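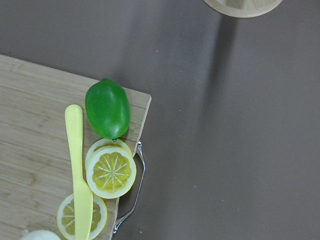 Iltlow, Mai 2025

Der Bus nach Dobre fährt um kurz nach fünf, und wer mitfahren will, sollte besser schon um halb da sein, weil dann noch die Kontaktpolster verladen werden. Die Dinger sind riesig. Ich sitze also im Halbdunkel auf einem Bordstein hinter dem Vereinsheim der Stolemine Siebener, trinke Kaffee aus einer Thermoskanne, die mir nicht gehört, und frage mich, warum ich zugesagt habe. 295 Kilometer zu einem Turnier, bei dem jedes Spiel kürzer dauert als mein Frühstück!

Für alle, die Rugby nur aus dem Fernsehen kennen, mit fünfzehn Leuten pro Seite und diesen gewaltigen Gedrängen: Siebenerrugby ist die schnelle, leicht verrückte Schwester. Sieben gegen sieben, zweimal sieben Minuten, und das auf einem Feld, das genauso groß ist wie beim Fünfzehner. Man muss sich das einmal von der Seitenlinie aus ansehen, um zu begreifen, wie viel Platz das ist. Wer da einmal falsch steht, läuft der Gegnerin achtzig Meter hinterher, und alle schauen zu.

Ich habe selbst mal gespielt, allerdings im Fünfzehner und in der zweiten Reihe, also dort, wo man den Kopf zwischen zwei fremde Hüften steckt und schiebt. Das ist lange her. Trotzdem dachte ich im November, als ich zum ersten Mal beim Training in Stolemine auftauchte, ich könnte beim Aufwärmen ja ein bisschen mitmachen. Nach dem dritten Shuttle-Lauf stand ich mit den Händen auf den Knien an der Eckfahne und tat so, als würde ich mir die Schuhe binden. Es waren Schuhe mit Klettverschluss.

Corina Matei hat das natürlich gesehen. Sie trainiert die Mannschaft, seit es sie gibt, vorher war sie Verbinderin in Plorine, und sie hat eine Stimme, die auch bei Gegenwind bis zum Parkplatz trägt. Zu mir kam sie damals rüber, gab mir die Pfeife und meinte, ich solle die nächste Übung anpfeifen, das könne ich im Stehen. Seitdem bin ich irgendwie dabei geblieben.

Im Bus sitzt sie vorne rechts und malt Laufwege auf die Rückseite eines Spielberichtsbogens. Hinten wird geschlafen oder Karten gespielt. Tsz-kin Peng, die Kapitänin, macht keins von beidem, sie tapt sich schon die Finger, obwohl wir noch Stunden unterwegs sein werden. Ob das nicht ein bisschen früh sei, frage ich. »Dann ist es erledigt«, sagt sie und reißt den nächsten Streifen mit den Zähnen ab.

Sie ist über die Leichtathletik gekommen, vierhundert Meter, und hat in ihrer ersten Saison so ziemlich jeden Pass fallen lassen, der in ihre Nähe kam. Das erzählt sie selbst und ziemlich vergnügt. Corina habe ihr dann einen Ball mit nach Hause gegeben, und den habe sie überallhin mitgenommen, zum Bäcker, in die Vorlesung, einmal sogar zum Zahnarzt (er lag während der Behandlung auf ihrem Bauch). Heute verteilt sie das Spiel aus dem Zentrum, und wenn sie nach außen zieht, hört man von der Bank dieses kleine Einatmen, das ich so nur vom Siebenerrugby kenne.

Dobre liegt in einer Senke, und der Platz liegt in Dobre noch einmal tiefer. Der Boden ist schwer. Auf schwerem Boden verliert eine schnelle Mannschaft einen Teil von dem, was sie schnell macht, und genau darüber reden Corina und Tsz-kin beim Platzrundgang. Kürzere Pässe, mehr direkt in den Kontakt, den Ball lieber einmal öfter am Boden sichern. Ich laufe hinterher und nicke an den passenden Stellen.

Das erste Spiel geht gegen Plorine, ausgerechnet. Corina begrüßt jede einzelne Gegnerin mit Umarmung und verzieht danach keine Miene mehr. Nach zwei Minuten liegen wir zurück, ein Tackle wird verpasst, dann ist die Außenspielerin weg und legt den Ball seelenruhig unter die Stangen. Vor dem Wiederankick ruft Tsz-kin etwas, das ich nicht verstehe, die anderen rücken enger zusammen, und von da an wird es ein anderes Spiel. Stolemine gewinnt den Ball im Ruck, verliert ihn, holt ihn sich zurück, arbeitet sich Meter für Meter nach vorn. Schön sieht das nicht aus. Kurz vor der Pause drückt sich die Hakerin mit zwei Verteidigerinnen am Trikot über die Linie, und neben mir fällt ein Klappstuhl um.

Die Halbzeit dauert so kurz, dass eine richtige Ansprache gar nicht hineinpasst. Corina sagt zwei Sätze. Der erste ist taktisch und handelt vom Abstand zwischen den Verteidigerinnen, den zweiten kann ich in einem Magazin, das auch beim Friseur ausliegt, leider nicht wiedergeben.

Was mich an dieser Sportart jedes Mal packt, ist die zweite Halbzeit des zweiten Spiels. Im ersten sind alle noch frisch, im letzten trägt einen das Adrenalin. Dazwischen aber kommt der Moment, in dem die Beine schon weg sind und der Tag noch lang ist. Gegen Iltlow war es so weit – gegen die Nachbarinnen, mit denen man sich sonst das Flutlicht teilt. Beim Stand von 14:14 lief der Ball plötzlich durch fünf Paar Hände, jede Passgeberin wurde im Moment des Abspiels umgerissen und stand wieder auf, und ganz außen kam Tsz-kin, die eigentlich gar nicht mehr sprinten konnte. Sie sprintete trotzdem. Ich habe geschrien, ich gebe es zu, und mein Notizblock hat von dieser Seite nur noch einen langen Kugelschreiberstrich.

19:14 stand es am Ende, die Erhöhung ging daneben. Plorine hatten wir vorher knapp verloren, und im dritten Spiel gegen die Gastgeberinnen war dann nichts mehr zu holen. Dritter Platz von vieren also. Wer nur Tabellen liest, blättert da weiter.

Auf der Rückfahrt rechnet Corina vor, was so ein Wochenende kostet und wie viele davon der Verein in der Saison noch stemmen kann. Fast 25 Spielerinnen kommen inzwischen zum Training, für eine Siebenermannschaft ist das üppig, für zwei wird es gerade so reichen. Eine zweite Mannschaft will sie unbedingt, am liebsten schon zur nächsten Runde. Der Platz in Stolemine ist dafür allerdings nur an zwei Abenden frei, und die Jugend braucht ihn auch. Sie redet darüber bis zur Raststätte, ohne einmal Luft zu holen, und ich merke, dass sie den Trainingsplan für beide Teams längst im Kopf hat.

Tsz-kin schläft inzwischen quer über zwei Sitze, den linken Ringfinger noch immer getapt, Dreck bis zum Ohr. Irgendwann bremst der Bus etwas hart, ein Ball rollt durch den Gang nach vorn und bleibt an meinem Fuß liegen. Ich passe ihn zurück nach hinten, sauber mit Spin, wie ich finde. Er trifft die Hakerin am Knie. Beim nächsten Training soll ich wieder pfeifen.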